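Flellard 山谷度假小屋 · 入住常见问题
更新于2026年7月18日
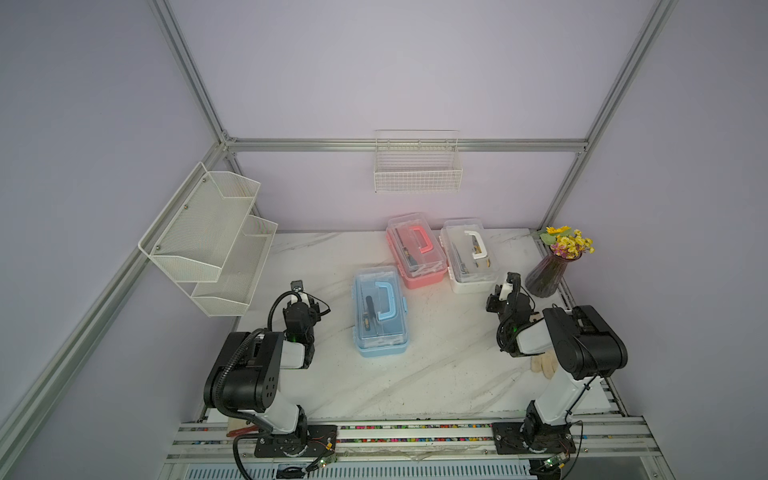 Bastien Lefèvre 来信问，第一次来山里住小屋，到底该先看哪一条？他说上回订别处的房子，出发前翻了半天网页，连钥匙在哪儿拿都没找到，最后在人家院门口站到天黑。

这封信我们读了好几遍！所以这次把整页重新排过，钥匙的事放在最前面，后面依次是怎么来、住哪间、厨房、孩子和狗、天气、周边、退房和退款。赶时间的朋友看完前两段就可以出门了，时间多的慢慢看，山谷里好玩的事我们都写在后半页，越写越长，请多包涵。

一、到达与钥匙

钥匙在哪里拿？

每栋小屋门边的墙上都有一个密码盒，钥匙就在里面。密码在入住当天上午发到您预订时留的手机和邮箱，两边内容一样。密码盒的盖子有点紧，先把四位数字拨好，再按住下面的黑色按钮往外拉，一下子拉不开就再来一次，别怕弄坏，它结实得很。

几点可以进屋？几点要离开？

下午四点以后随时可以进屋，半夜到也没关系，门廊的灯会亮着等您。退房是上午十点。夏天换客的日子比较紧，提前进屋多半安排不了，不过行李可以先放在山谷入口的接待小屋，然后去村里吃个午饭，沿河走一圈，回来正好。

接待小屋有人吗？

上午九点到中午，下午三点到晚上七点，都有人。其他时间打电话，号码贴在小屋冰箱门上，也写在确认邮件的最后一行。真的欢迎来坐坐！桌上永远有咖啡，墙上那张大地图也比手机里的好用。

可以寄快递过来吗？

可以，写接待小屋的地址，收件人后面注明小屋名字就行。山里派送比城里慢一两天，请算好时间。冷藏食品请不要寄。

二、怎么来

坐火车怎么到？

最近的火车站是 Timbridge，离山谷46公里。出站右手边就是长途车站台，坐往山里方向的班车，在 Carré 下车，再步行一小段就到了。这段路平，拖行李箱没问题。班车一路沿着河走，请尽量坐左边，过了第二座桥以后那一段景色漂亮极了，我们住了这么多年，每次还是会把脸贴在窗上。

晚上到 Timbridge，还有车吗？

末班车是傍晚的。晚到的客人可以请我们代订当地的出租车，提前两天说最稳妥，当天说也会尽力去找。车费直接付给司机，司机大多收现金，也有收卡的，订车的时候我们会替您问清楚。

自己开车呢，路难走吗？

不难。从 Timbridge 过来全程铺装路面，最后一段有几个回头弯，会车时请让上坡的车先走。导航到了 Carré 的教堂前会叫您左转，请不要听它的！那条路通到一个采石场，只能倒车出来。请直行，看见写着 Flellard 的木牌再转弯。

有停车位吗？

每栋小屋旁边都有一个车位，免费。房车和拖车请停在接待小屋后面的草地上，也免费，来之前说一声，我们好把地方留出来。

能给电动车充电吗？

接待小屋旁有充电桩，刷卡使用，先到先用。晚饭以后通常空着。请不要从小屋窗户里拉线出来充电，屋里的线路撑不住这样的负荷，跳闸以后全家都没热水洗澡。

海拔高吗？会不会不舒服？

山谷的海拔是854米，绝大多数人没有任何感觉，只会觉得晚上睡得特别沉。有心肺方面顾虑的朋友，请出发前问一问自己的医生。

三、小屋与房间

一共有多少栋小屋？有什么区别？

有18栋，散落在河的两岸。河东的靠近果园，早晨阳光先照进来；河西的挨着树林，下午凉快，夏天更好睡。房型分两种，一种适合两个人，一种能住一家人，带上下铺的小房间。孩子们对上下铺的热爱我们见过太多次了，进门第一件事永远是抢上铺。

可以指定某一栋吗？

预订时在备注里写上名字就好，能满足的我们一定满足。老客人对自己那栋感情很深，有的年年都住同一间，所以热门的几栋得早点说。第一次来、又拿不准的话，告诉我们您喜欢早起还是晚起，怕不怕水声，我们来替您挑，这件事我们很乐意做！

水声真的很大吗？

春天雪化的时候，河边的几栋能听见很清楚的水声，夏末就小了。有人说像整晚下雨，睡得香极了，也有人第二天就来换房。浅睡的朋友请选离河远一点的。

床品和毛巾要自己带吗？

不用，床铺会提前铺好，浴巾和擦手巾放在浴室架子上。去河里玩水的毛巾请自带，浴巾请留在屋里。住一周以上的客人，中间会换一次床品。

屋里有暖气吗？有空调吗？

有电暖气，客厅还有柴炉。空调没有，夏天夜里开窗就够凉了，纱窗都是完好的，哪一扇有破洞请马上告诉我们，当天补。

柴炉怎么用？

炉子旁边有一张过了塑的说明，照着做就能点着。要点是先把进气口全部打开，引火柴放在上面，等火旺了再慢慢关小。木柴就在门廊下面，第一筐包含在房费里，后面的到接待小屋登记取用。请不要烧报纸彩页，也不要烧松果（我们知道很想试！），炉灰放进带盖的铁桶，不要倒进垃圾箱。

有网络吗？信号好不好？

有无线网络，看邮件、打视频电话都没问题，下大雷雨时可能会断一会儿。手机信号在河东比较好，河西要走到门廊上。来这里工作的客人，建议选果园旁边那几栋，窗边有书桌，抬头就是山坡。

有电视吗？

家庭房有，双人房没有。每栋都有一架子书和桌游，书可以带走，留下一本自己的就行。架子上已经有好几种语言的书了，翻起来特别有意思，有的扉页上还写着上一位读者的感想。

小屋适合行动不便的客人吗？

果园边有两栋是平地入户，门比较宽，淋浴没有台阶，里面有扶手和折叠座椅。从车位到门口是压实的碎石路。具体尺寸请来信问，我们量好了再回复，这样您心里有底。

四、厨房与吃饭

厨房里有什么？

炉灶、烤箱、冰箱、水壶、锅和平底锅，还有够一桌人用的碗盘杯子。油、盐、糖、茶包、咖啡粉都备着。洗碗机只有家庭房有。带了特别的锅具来的朋友，炉灶是电磁的，请确认锅底能用。

附近哪里买菜？

Carré 有一家小店，面包每天早上到货，去晚了就只剩下圆的那种（其实也很好吃）。大一点的超市在 Timbridge，自驾的客人可以在进山之前采购。果园的水果季，接待小屋门口会放几筐苹果和梨，想吃就拿，往铁罐里投点零钱。

可以请你们提前把冰箱装满吗？

可以！出发前三天把清单发来，我们照单采购，收据放在餐桌上，退房时结清。清单请写具体一点，“来点奶酪”这样的请求会让我们在柜台前激动得停不下来，最后买一大堆。

能烧烤吗？

每栋小屋外面都有固定的烧烤架，木炭自备，小店里也有卖。天气特别干的时候，当地会下禁火令，那几天烧烤架也不能用，我们会在布告板上贴出来，同时发短信。

有餐厅吗？

山谷里没有，村里有一家，名字叫 Drirnico，晚上开门，请提前订位。炖菜分量很大，河鳟要看当天有没有。老板一家做的杏子挞，我们每次写到这里都会饿。素食者请在订位时说明，他们会另外准备，做得很用心。

自来水可以直接喝吗？

可以，水来自山上的泉眼，定期送检，喝起来有一点点甜。走步道前请把水壶灌满。

五、孩子和宠物

婴儿床和高脚椅有吗？

有，都免费，数量有限，预订时请写上。婴儿床的床单我们会铺好，小被子请自带，孩子闻着熟悉的味道睡得更快。澡盆和台阶垫也可以借。

河边安全吗？

小屋前面这一段水浅，有一片石滩，夏天孩子们能在那里垒一下午水坝。往下游过了木桥，水就变深变急，请不要让孩子单独过去。下过大雨的第二天，整条河都请远远地看。

可以带狗吗？

欢迎！每栋小屋最多2只，请提前告诉我们。水碗和一条旧毯子会放在门口。狗狗不上床，不上沙发，屋外经过果园时请牵绳，邻居家的羊就在篱笆那一头。回来脚上都是泥也别着急，门廊边有专门冲脚的水龙头。

猫呢？

也欢迎，请看好门窗。山里的猫见识广，城里来的猫第一天多半躲在床底下，第二天就坐上窗台了。

六、季节与天气

什么时候来最好？

这个问题我们内部吵过很多次。喜欢花的来五月，喜欢玩水的来七八月，而我自己永远投给九月：果子熟了，河水还不太凉，早晨山谷里有一层薄雾，太阳一出来就慢慢散开，美得让人忘了煮咖啡。九月的房价也比盛夏低一些，步道上安静得多。

冬天开放吗？

河东的小屋全年开放，河西的冬季关闭。冬天请准备防滑链，进山的路会撒盐清雪，早上通车，偶尔要等到中午。

需要带什么衣服？

夏天也请带一件厚外套，太阳落到山后面，气温降得很快。防水的鞋子、帽子、一支手电筒。山谷里没有路灯，所以星星多得吓人，晴天的晚上请一定出门抬头看看！

蚊虫多吗？

六月傍晚河边有一些小飞虫，风一来就没了。草长的地方有蜱虫，走完步道请检查小腿和狗狗的耳朵，接待小屋有取蜱虫的小钳子可以借。

七、周边玩什么

有哪些步道？

最受欢迎的是环谷步道，从接待小屋出发，沿河上行，穿过树林，从果园后面绕回来，慢慢走半天，小学生也能走完。想爬高一点的，有一条通往山脊的路，清早出发比较好，中午前能到草甸上吃三明治。路线图免费拿，背面画了能遮雨的地方和能灌水的地方。

可以租自行车吗？

可以，接待小屋有普通的和带电助力的，头盔随车借。助力车建议前一天预订。沿河那条老马车道，骑起来舒服极了，一路都有树荫。

能钓鱼吗？

上游那一段可以，需要当地的日票，小店里就能买，记得带身份证件。钓具请自备。

下雨天做什么？

Timbridge 有室内泳池和一家小电影院，村里的陶艺工坊下雨天也开门，孩子大人都能捏一个碗，烧好以后寄到家里。再不然就点上柴炉，翻翻架子上的书，这样过一整天的客人回来说，那是他们最喜欢的一天。

有没有市集？

村里每周有一次早市，就在教堂前面的广场上，卖蜂蜜、羊奶酪、蔬菜，还有一位卖旧工具的摊主，能聊很久。具体哪天随季节调整，接待小屋的布告板上有最新的时间。

八、预订、付款与取消

怎么预订？

在网站日历上选好日期，填表提交，当天或者第二天会收到确认邮件。来信预订也行，中文、英文、法文都可以写，回信的都是真人，有时候回得慢，是因为在外面修篱笆。

最少住几晚？

夏季和节假日按周出租，其他时间两晚起。淡季想只住一晚的徒步客人，请直接打电话，有空房就给您留着。

什么时候付款？

预订时付三成，其余在入住前一个月付清。转账和信用卡都可以。入住前一个月之内才订的，一次付清。

要押金吗？

不收押金。打碎杯子这样的小事，告诉我们一声就好，我们去补一个。东西坏了请尽早说，下一家客人来之前我们才来得及修。

临时来不了怎么办？

入住前一个月以上取消，全额退还。一个月以内取消，预付的三成不退，其余退回；改期免费一次，新的日期请在一年之内。入住前一周内取消，若那几晚重新租出去了，我们会把相应的房费退给您。大雪封路进不来的情况，一律按改期办理。

房费里包含什么？

水、电、网络、床品毛巾、第一筐木柴和退房后的清洁都包含在内。当地的住宿税另计，按成人和晚数算，金额写在确认邮件里。

九、退房那天

需要打扫吗？

不需要大扫除。碗盘请洗好，垃圾带到接待小屋旁的分类点，玻璃、纸、食物残渣分开放，冰箱里没开封的食物可以留给下一家。窗户关好，暖气调到最低，钥匙放回密码盒，把数字拨乱。

落下东西了怎么办？

来信告诉我们是什么、可能在哪个房间。找到以后拍照给您确认，再寄回去，邮费由您承担。充电器和儿童的毛绒玩具是最常见的，毛绒玩具我们都优先处理，当天就包好。

能在访客簿上留言吗？

请一定要写！访客簿在每栋小屋的书架上，画画也行，贴车票也行，写哪条路走错了也行。好几条步道建议都是从访客簿里抄来的，沿河那个看日落的石头就是一位客人发现的，从河西的木桥下去，往上游走到第二个弯。

还有别的问题，找谁？

写信或者打电话到接待小屋都可以，路过敲门也可以。问题问得多的，下次更新时会补进这一页。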